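Munameck Folded Cloth Set: data card

Maintainer: Aldo Valentini
Released: November 1, 2025
License: research use only, see LICENSE.txt

Summary

Munameck is a set of two-handed demonstrations for learning to handle folded cloth next to a basket on a table. A person does the work by hand with a pair of hand-held grippers. The release holds more than 2000 episodes at the Basell site. Episodes from the Hotano site are packaged separately and use a different table.

Views

Every episode has a view from each gripper and one head view. Gripper views show both fingertips and whatever lies between and behind them. Cloth often fills most of a gripper view, so prints and hems take up a large share of the pixels.
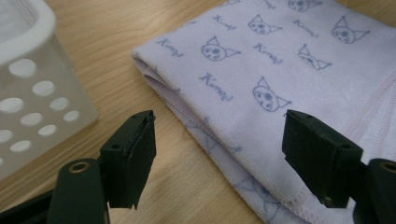
Gripper view, Basell site. Printed cloth, fingers open at the folded edge.

File layout

Each episode is one folder. It contains the video streams, a gripper width log, a pose log for each hand, and meta.json. Times are in seconds from the start of the episode. Widths are in millimeters between the inner faces of the pads. Left and right are always the operator's left and right, in the logs as well as in the folder names.

The head view is stored at a lower rate than the gripper views. Use the timestamps to match them, not the row index.
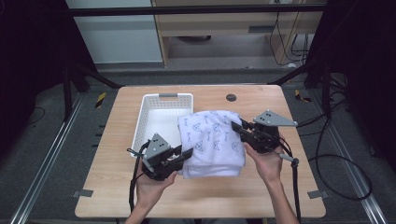
The loader in tools/cheung does this matching by default. Pass --raw to get the streams unaligned. Cheung also drops episodes with a gap in either pose log; 35 episodes are affected, listed in gaps.txt.

Known issues

Printed cloths are over-represented. Models trained on this set alone may do worse on plain fabric.
The basket is white in all Basell episodes.
Fingertip pads show wear. Pad changes are noted in meta.json under pad_id.
Width logs recorded before May have a constant offset. Apply the value in calib.json.

Not covered

Wet cloth, clothing with buttons or zippers, and any task done with one hand.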